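Robots in Practice: Faults and Safety
Session 7 handout - the Mellik grasp failure
Notes by Kornél Szabó

Read the Mellik report before the session, and read it with a pencil. It calls the event "an isolated perception error". I would like you to doubt all three words.

What we know. Silov trained a two-handed robot to pick up parts in simulation, then Mellik ran it on a real line. Out of 53 attempts on the first morning, 8 ended with the hand closing on nothing. The robot carried on each time as if it had the part. On 2 of those it went through the whole handover and opened its fingers over an operator's tray. The part was still back on the belt.

Was it perception? The logs I have seen say the camera found the part every time. What went missing was any check that the fingers had met something. In the simulator a grasp counted as done once the hand reached the right pose, so an empty hand in the right shape passed.

Was it isolated? The supplier, Ahuja, had a note on file from May asking for a contact check. It was marked "low priority, sim only". I have never liked that phrase. Work done in simulation has a way of turning up on a factory floor with the label gone.

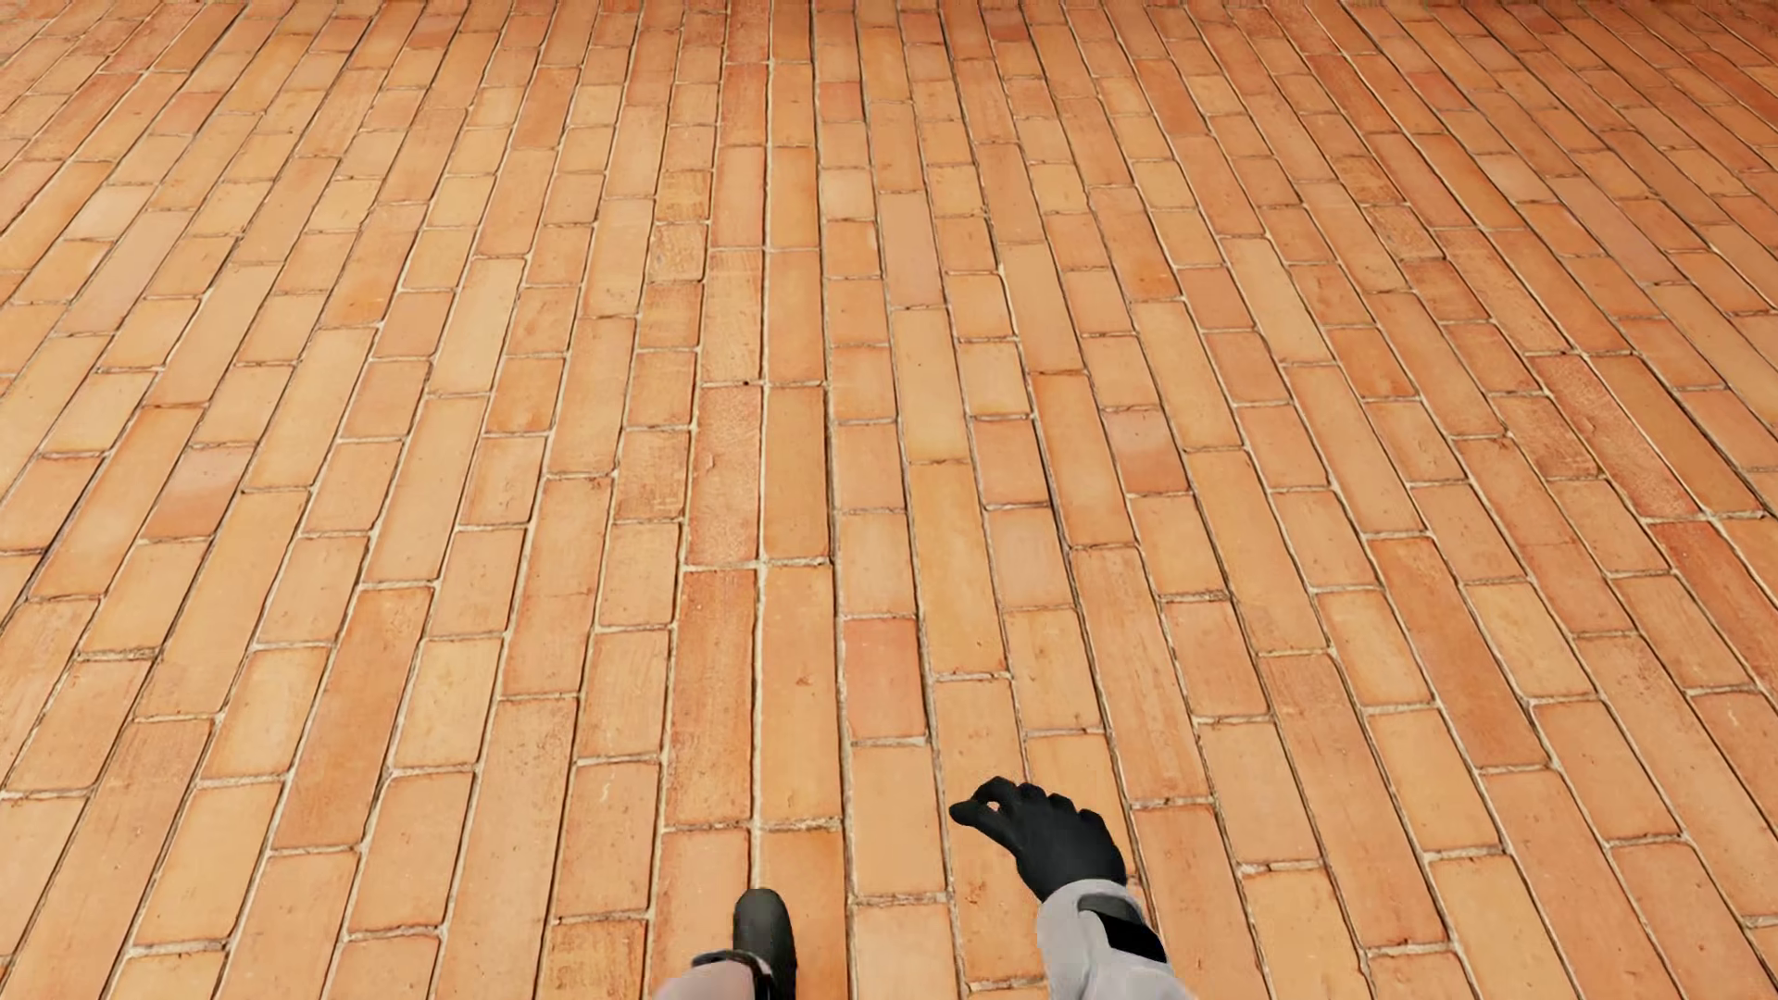
The second weak point is the stop rule. The robot was meant to halt if a hand was empty when it should be full, but the rule read the same "grasp done" flag as everything else. Two safeguards fed by one signal are one safeguard. The report draws them as separate boxes and gives each a tick.

Zosteo, who reviewed the case, recommend better lighting and more training data. Perhaps. I can't find anything in their own tables to show that either would have caught a single one of the failed grasps.

For the session, bring short written answers:

1. What measurement would tell you a hand is empty, and which part of the robot would have to fail for it to lie to you?

2. Rewrite the stop rule so that it doesn't use the "grasp done" flag.

3. The operator wasn't hurt. Does the report treat that as luck or as design? Quote the line.

Further reading is on the course page - the appendix on finger current is dull but worth the time.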